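Home | Notebook | Dye recipes | Suppliers | Log in

17/06/2018

Indigo vat, batch 14. Fed it again this morning with fructose and lime, stirred, left the lid on for 2 hours. Surface had the coppery film back when I opened it. Test strip of the Flollau cotton came out yellow-green and turned blue on the line, a bit patchy at the fold. Mayuree Nakpan thinks I'm wringing too hard before it airs. Will squeeze under the surface next time.

Weighed out 142 g of the Chaiyaporn powder for the next stock jar. It clumps more than the May bag did. Sieved it.
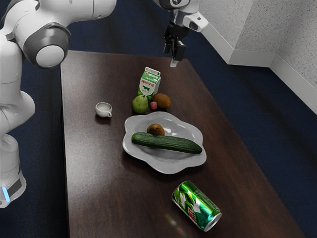 Undercoat for the resist samples is still undecided. Drunero paste cracks if it goes on thick, and the rice paste washes out before the third dip. The blues are easier to settle. Mayuree wants the palest step on the card close to the light-blue strip low on the side of the white arm, and one dip in a tired vat should get near it. The grey for the border could go as dark as the ring around the joint higher up. That means gallnut and iron, so keep it in the other sink.

To do: rinse the Plimirlow linen, relabel skeins up to 23, order more lime. pH strips are nearly out.

Contact the dye room | © 2018 Plimirlow Workshop | Back to top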